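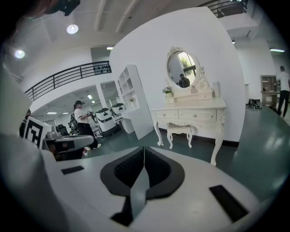 **Walk-round checklist, Skeltstead hall, ground floor and railings**
July, before the 2 pm opening

I do this one with a coffee in one hand, so forgive the rambling. OK means I'm happy, FIX means it needs doing before people come in, WATCH means I'll look again next month.

**Floor and ways through**

- [x] Green floor, trip check — OK. I went over it in flat shoes and then again in socks (try it, you feel every lifted edge!).
- [x] Clear walkway past the vanity — OK. I like 42 inches and I got it.
- [ ] Mat at the street door — FIX. One corner curls up no matter what I do. Tape for today, new mat on the Gasgate order.

**Vanity dressing table**

- [x] Stands level — OK. Those curved legs look so dainty that I always expect a rock, and there wasn't one.
- [x] Drawers, both front ones — OK. They slide and they stop where they should.
- [ ] Drawer knobs — WATCH. The left one turns a little in my fingers. Quarter turn with a screwdriver, see if it holds.
- [ ] Oval mirror — FIX. I gave the frame a gentle push at the top and didn't love how it felt. It's a heavy piece with all that carving on it, and I'd like a second bracket before anybody sits down under it.
- [x] Carved bits, splinters and sharp spots — OK. Ran a cloth over all the scrollwork and it never snagged.
- [x] Little drawers on top — OK, pushed back against the mirror.
- [x] Flower pot — OK, saucer dry. Please don't water it where it stands, carry it to the sink!
- [x] Stool — OK. Sat on it, wiggled, got up again. It goes back under the table when you're done.

**White bookshelf**

- [ ] Anchored — FIX. It's tall, it's open and it stands at an angle, so the usual wall strap won't reach. Dindach sell a floor plate and I've asked for 2. Until then, nothing heavy in the upper cubbies.
- [x] Plant in the cubby — OK, pot sits well back.

**Upstairs railings**

- [x] Black railings, push test — OK on both sides. I leaned on them properly, all 11 spots on my sheet.
- [ ] Curved bars — WATCH. Gaps are fine by my gauge, but small kids see bars like that and think ladder. I'd like a sign at the top of the stairs.

**Lights**

- [x] Ceiling lights come on — OK.
- [ ] Spare for the strip light — WATCH. Maluleke have them on back order, ticket 73.

Mirror bracket first, please, then the shelf. I'll be back with my screwdriver at 1.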